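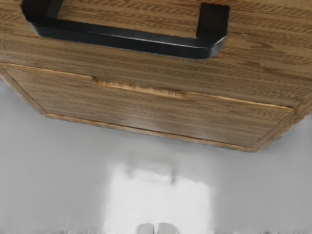
Sellwood Tool and Home Library Opens Its Doors in January

SELLWOOD - Anyone in town who has ever bought a tile cutter, used it for one weekend and then stepped around it in the garage for years will soon have a better choice. The Sellwood Tool and Home Library opens to the public in January at 402 Dranwood Street, in the old Turunen Hardware building, and everybody who lives in the area is invited to come in, look around and borrow something.

The library works much like the kind with books. Members pick out what they need, take it home for seven days and bring it back. The shelves hold more than 900 items to start with, from hand saws and levels to carpet cleaners, sewing machines, folding tables, canning pots and a cider press that already has a waiting list! A large part of the collection came from local families who cleared out their basements over the fall, and every power tool has been checked and tagged before going on the shelf.

"We kept hearing the same thing from our neighbors," the library said in a statement. "They wanted to fix the loose cabinet door, or hang the shelf, or finally do something about the back steps, and the thing stopping them was one tool they didn't own and couldn't see buying. We are so happy to be able to hand it to them across the counter."

The building will be familiar to plenty of people. Turunen Hardware sold nails by the pound there for decades, and the long front counter has stayed right where it was. So have the nail bins, which now hold drill bits, sanding pads and odd lengths of dowel that members can take for free. The back half of the store has been turned into a workshop with benches, good lighting and a wide door for getting bigger projects in and out.

That workshop is where the Friday repair nights will happen. From 6 p.m. to 9 p.m. each Friday, people can bring in a wobbly chair, a dead lamp or a drawer that sticks and work on it next to somebody who has done it before. There is no charge and no need to sign up, though anyone bringing furniture too big to carry alone should call first so there is a hand at the door.

The library will also run short classes through the winter. The first ones cover patching drywall, sharpening kitchen knives, refinishing a tabletop and replacing a faucet. Class size is small and the tools are provided. Kids 12 and up are welcome with an adult - and the birdhouse class is meant for both to enjoy.

Membership is open to anyone 18 or older with a photo ID and proof of address. There is no set fee. Members are asked to pay what they can once a year, and nobody will be turned away for paying nothing. More than 300 households signed up early, before the shelves were even in.

Brustix, the Sellwood paint and finish maker, has donated primer, wood stain and brushes for the workshop and will cover the heating bill through the first winter. The library is grateful for both, especially the heat.

Donations of working tools are still welcome. Most wanted right now are stepladders, bar clamps, extension cords and a second wet vacuum. The library can't take gas-powered equipment, car jacks or anything missing its safety guard. Items can be dropped off at the side entrance during open hours.

Open hours will be Wednesday and Friday from 3 p.m. to 9 p.m. and Saturday from 9 a.m. to 4 p.m. Coffee is on all day Saturday.

Press inquiries: Sellwood Tool and Home Library, 402 Dranwood Street, Sellwood. Reporters who would like to see the workshop before opening day are welcome to stop by any weekday afternoon.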